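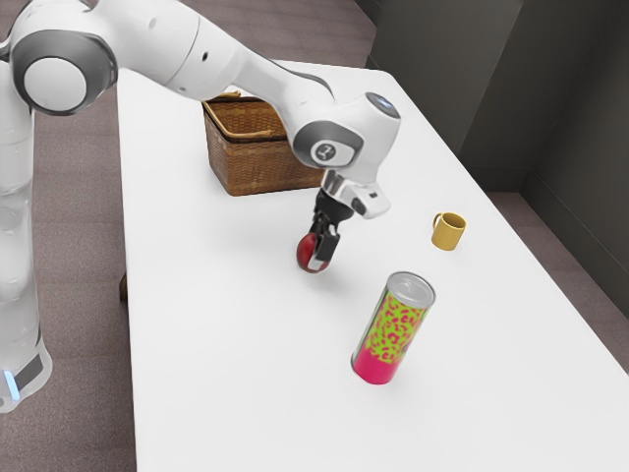

[drovard-cells] Re: Fingertips too low after tool change in the tabletop cell

From: Zapata cell desk, Skolville
To: drovard-cells list
In reply to: Hongmei Han

Hongmei Han wrote:

> We moved our simulated tabletop cell over to the Dristeck two-finger
> gripper in September and the grasp height has been wrong since then.
> The arm gets to the apple, but the fingers end up lower than the
> target, and on some runs they push the apple into the table before
> they close. It slides off to one side and the run is lost.
>
> I have checked the table height twice. The column is where it was
> with the old tool. Joint zeros are the ones that came with the
> Drovard arm file and I haven't touched them.
>
> Two questions. Is there a tool length somewhere other than the tool
> file? And how long do people let the objects settle before the first
> move? Ours start at once.

Hongmei,

Yes, there is a second tool length, and I would look there first. The tool file holds one value and the planner keeps its own copy, made when the cell is first built. Changing the gripper updates the tool file only. We had the same fault here and the two values were 11 mm apart. Our fingers went low by exactly that much.

This is the order we now use after any tool change. We keep the same table layout for all of it: apple, wicker basket, yellow mug and the tall can.

1. Zeros and column

Leave the joint zeros alone if they are the shipped ones. Check the column height against the table top, though. In our cell the shoulder offset is 668 mm and it belongs in the cell file. If you find it in the arm file as well, take it out of one of them or it gets added twice.

2. Tool length

Open the planner's copy and delete the line for the old tool. Don't edit it by hand. Rebuild the cell and the planner will read the value from the tool file. Then compare the two again before you run anything.

3. Approach check

Turn off closing and send the arm to the grasp point at low speed. Stop it over the apple and look from the side of the table, at the height of the table top if your viewer lets you. From a high view the gap at the fingertip is hard to judge.

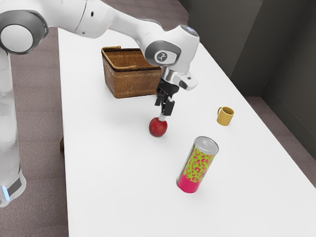 Approach check: fingers slightly open, silver tip at or just above the top of the apple.

I would not go on to closing until you can say for certain whether the tip is in contact. Print the contact list for the step instead of trusting the picture. If the apple and a finger both show up in it with the hand still open, the tool length is still long.

Look at the can too. If it's lying on its side, reset the layout before the next run. We lost part of an afternoon comparing grasp heights between runs that didn't have the same layout.

4. Close view

This one is optional, but it helped us. Put a camera close to the apple and save one picture per run from the same spot. You want the top outline of the fruit in view with plain background above it. If the outline moves between runs, then the apple is not starting where the layout file says it is, and the tool is not to blame.

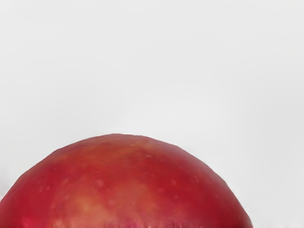
Close view of the apple, with the top outline clear against the pale background.

The skin texture comes out a bit soft at this distance. It makes no difference for this check, as the outline is the only part we compare.

5. Settling

We wait 600 steps before the first move. That is more than the apple needs, but the layout has to be still before we log the start positions. Starting at once would explain some of your sideways sliding, separately from the height fault. Fix the tool length first and change the wait afterward, or you won't know which of the two helped.

6. Clear pose

Pick a pose with the hand well away from the apple and save it under its own name. Ours puts the gripper over the far right part of the table, to the right of the basket and behind the mug. Use it for the layout check at the start of each session.

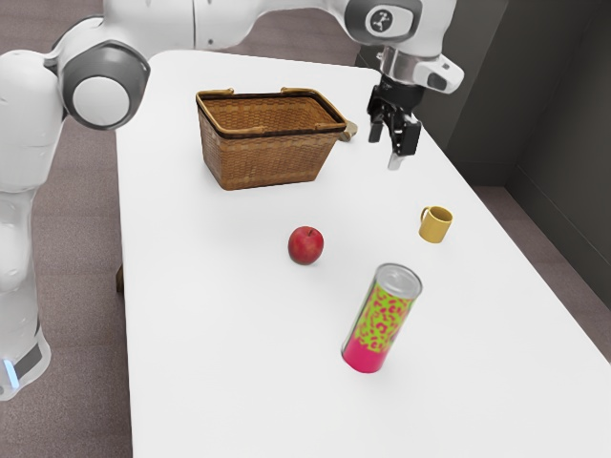 Clear pose, apple free in the middle of the table, mug and can upright.

Make sure the path back from the clear pose goes over the mug with room to spare – the fingers hang lower than people expect when they have only been watching the wrist.

7. Closing and lift

Set the opening to 70 mm for the approach and bring the closing force up in small steps. Lift a short way, hold, and read the contacts again. You want both fingers on the apple and no apple-to-table contact. The first picture in this message has the apple held a short distance over the table, and that is as high as we go until the hold is steady.

If the height is still wrong after step 2, send me the tool file and the planner's copy together. The log by itself won't show it. Also tell me whether your cell was built before or after the arm file was last updated, as older builds keep the tool copy in a different folder and I'd have to look up which one.

One more item for the rest of the list: the cell template in the shared folder still has the old tool line in it. I'll take it out this week. Anyone who copied the template since September should delete that line and rebuild.

Zapata cell desk
Skolville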